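Last updated: November 22, 2021

Workshop notebook, Mornance bench
Subject: moisture readings and glue trials, maple stock from Mumby

The second delivery from Mumby was weighed and stickered on arrival. Total weight was 1,636 pounds, against 257 pounds for the trial lot. The boards were stacked in the north bay with the end grain sealed. Readings will be taken at the same three points on each board until the figures settle.

The hygrometer in the north bay showed 30 percent relative humidity at opening and 29 percent at close. This is lower than the shop standard allows. The humidifier was serviced in the afternoon and the tank refilled. Colleagues are asked to keep the inner door shut while the bay recovers – the outer door may be used as usual.

Glue trials continued with the Radomer adhesive. Two sets of edge joints were prepared, one planed and one taken straight from the saw. Both were clamped for the full period stated on the data sheet. The planed joints broke in the wood when tested. The sawn joints broke partly along the glue line and will be repeated with a fresh blade before any conclusion is entered.
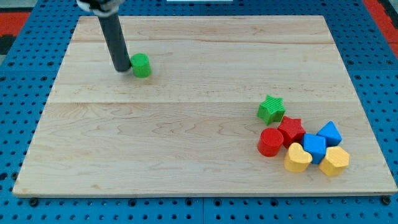

The Ruangrit order calls for an oil finish, and the client has asked for samples at two sheen levels. Sample blocks should be cut from the trial lot only, sanded with the grain and labeled on the back in pencil. The old labels came off in the oil last time.

Outstanding items: replacement pins for the moisture meter; a second set of cauls for the long clamps; confirmation from Mumby of the kiln schedule for this delivery. The schedule was requested in writing early in November and has not been received. No stock is to be released to Ruangrit until it is on file.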